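# Storing Project Papers in the Shared Cabinet

Course report, Bernico workshop module

## 1. Background

Our group was given the job of sorting the paper records that had built up in the Weldu study room. The records come from student projects and were kept in cardboard boxes on top of the radiators and under the window bench. The room has one cabinet for paper, with hinged doors and wooden shelves. We were asked to decide what should be kept, put it into binders, and write simple rules so the next group could find things.

The work ran through November. We had no budget apart from the binders, which we got from the department supply.

## 2. What we started with

We counted 1523 loose sheets before sorting. This included duplicates, blank forms and printed drafts. Most of the sheets belonged to two long-running projects, Irenent (soil moisture records) and Zollance (bus stop surveys). The rest was older coursework with no project name on it.

The main problems were:

- Drafts and final versions were mixed together.
- Many sheets had no page number.
- Several boxes had been labeled twice, with different names.
- Survey forms had been folded in half and would not lie flat.

## 3. Method

We sorted by project first and by month second. Duplicates went into a separate pile and were checked by a second person before recycling. When we could not tell which of two drafts was newer, we kept both and clipped them together with a note.

At first we planned to stand the binders upright, as in a library. We tried this for 10 days. Binders that were less than half full leaned over, the papers inside sagged, and the lower corners bent. We then laid them flat with the spines facing out, and the corners stayed in better shape.

We also changed the filling limit. One of the Irenent binders held 166 sheets after the first round of sorting and was hard to close with the dividers in. We moved the divider sheets to the front and took out the blank forms.

Labels were the slowest part. The first set was handwritten and hard to read with the cabinet door half open, so we switched to printed strips on the spine. Not every binder had its strip when we wrote this report. Binders waiting for a final check are left plain until the contents list is agreed on.

## 4. Results

Recycling the duplicates and blank forms made the biggest difference. The boxes are gone from the radiators. The window bench can be used for work again.

To test the system, we asked 4 students from another group to find a named survey form. All of them found it. Two opened the wrong binder first because the label gave the project name but not the months. We have added the months to the label template.

Laying binders flat has one drawback. If they are stacked, the bottom one is awkward to get out, and people tend to leave the top one on the table. We suggest a single layer with a gap between binders wide enough for a hand. This uses more shelf, but the cabinet has enough room for both projects at the present rate.

## 5. Rules for the next group

1. Lay binders flat, spine out, in one layer.
2. Put a contents list inside the front cover.
3. Print the label with the project name and the months.
4. Leave the spine plain until the contents have been checked.
5. Open the door fully before taking a binder out. The edges of the covers catch on it.

## 6. Remaining work

The unnamed coursework still needs a decision. We have put it in a folder with a cover note. The Zollance forms from the first survey round should be flattened under weight before they are filed. 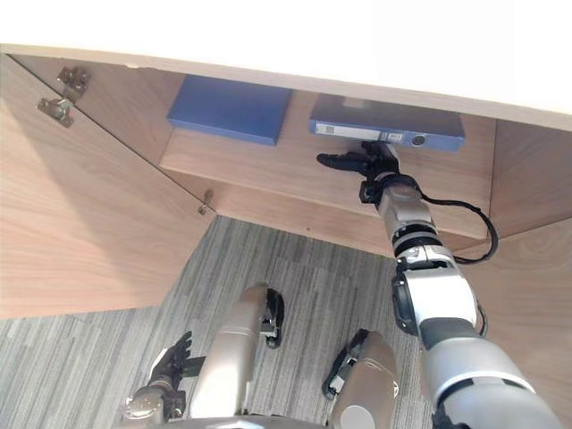

Comment from the Irenent group: we agree with the single layer, but please put the months first on the label and the project name second. We look for the month nearly every time, and the project name is long enough to push it off the end of the strip.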